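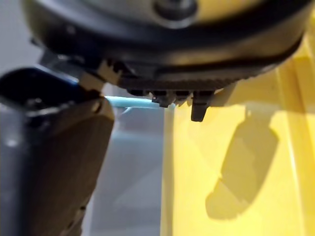
I borrowed a carpet cleaner last October and it kind of ruined me for shopping. I'd gone in to the lending library in Prestasdale (the one for things, next door to the one for books) because my dog had been sick on the stairs and I didn't want to spend real money on a machine I'd use twice. I came out with the carpet cleaner, a cake stand and a set of wood clamps I had no plans for. Since then I've handled so many other people's gadgets that I've turned into a bore about grips and edges. Give me a finely ridged strip, with all those small vertical grooves like the dark gray one running under that big rounded body, and I'm happy. My fingers know what to do with it. Give me a smooth, shiny knob and I'll be standing in the kitchen with a dish towel wrapped around it, swearing.

800 shares

So, the library. It costs $40 a year to join and you can take out four things at a time for a week. There's a shelf list you can read online, but I like going in and wandering, and I have never once left with only what I came for. The place smells like camping gear and coffee. Every item has a cardboard tag tied on with string, and people write on the tags, which they're supposed to do, and then they get carried away and write on the backs too, which they're not. The pasta roller says "DO NOT WASH!!!" in three different handwritings. The tag on the metal detector says "found a fork."

I joined thinking I was going to save money, and I suppose I have, though I'd hate to see it worked out. What I really got was a better idea of what I'm like. I'd always assumed I was a bread machine person, for example. I'd wanted one for years, I'd hovered over the Mokuvden model in the store more times than I'd like to admit, and then I borrowed one just like it and made two loaves in a week and resented both of them. They came out tall and square with a hole in the bottom where the paddle had been! I don't want to eat around a paddle hole for the rest of my life. Back it went, and I haven't thought about it since, except when I'm telling people about it, which my sister says is a lot.

The sewing machine went the other way. I borrowed it to hem one pair of curtains, renewed it, renewed it again, and got a very polite email asking if I'd consider letting somebody else have a turn. I bought my own secondhand the next weekend. It's an Ochoa, it weighs as much as a small pony, and it lives on the dining table now, so we eat at the counter. I've made five cushions and a bag for the other bags.

There's a bit of etiquette to it all, and I picked most of it up by getting it wrong. Bring things back clean. Bring things back with all their pieces, in whatever they came in, and if a piece has gone missing say so at the desk instead of hoping. I once returned a fondue set a fork short and lay awake over it (it was in the dishwasher, down by the spray arm, and I drove it over the next morning in my slippers). Don't lend on what you've been lent. My neighbor asked for a go of the pressure washer while I had it and I said no, and then I felt so mean about it that I went and washed her driveway myself. 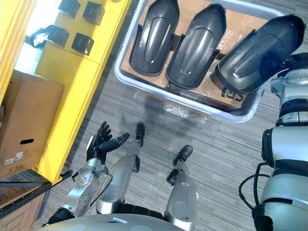 A light gray plastic tote on the floor. Buy the plain kind and you'll never stop finding uses for it.

Totes are the other thing I've come around to. Anything with more than two parts goes straight into one the minute I get it home, and it stays in there between uses. Before I did that, the house was slowly filling up with attachments. I'd find a nozzle on the windowsill and have no idea whose it was or what it blew. Now the whole lot sits together by the back door, and on Sunday, when I do my returns, I can pick it up and go. My husband calls it the hostage box.

I should say it doesn't all work. There's one good ladder and everybody wants it in the same two weeks of spring. The tent I borrowed for our trip to Ollidley had a zipper that would only open from the outside, so one of us always had to be up first, and I'll let you guess who. The ice cream maker is so popular that I've been on the list since before school let out and I'm starting to think it's a myth. And it's a 20-minute drive each way for me, which is fine when I'm chatting to you about it and a lot less fine in the rain with a wallpaper steamer sliding around in the trunk.

You also have to be able to wait, and I am terrible at that. If I get it into my head at nine at night that I want to frame a picture, I want to be cutting the mat by nine thirty.

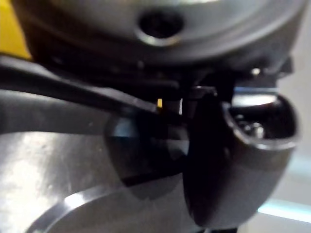
But the waiting has been good for me, I think. Half the time the urge has gone off by the weekend and the picture is still leaning against the wall, perfectly happy, and so am I. The other half, I've had a few days to look up how to do the job, and I'm not starting with the instructions in one hand and the blade in the other. I reserved the tile cutter almost two weeks ahead and by the time I got hold of it I'd watched so much tiling that I was dreaming about grout. The bathroom floor looks great. There's one tile behind the toilet that I cut backwards, and you'd have to be lying down to see it.

If there's a library like this near you, go in and be nosy. Ask what gets borrowed most and what never leaves the shelf. At ours the thing that never leaves the shelf is a yogurt maker, and every time I'm in there I look at it and think, well, maybe I'm a yogurt person. I've got it booked for next week.

40 comments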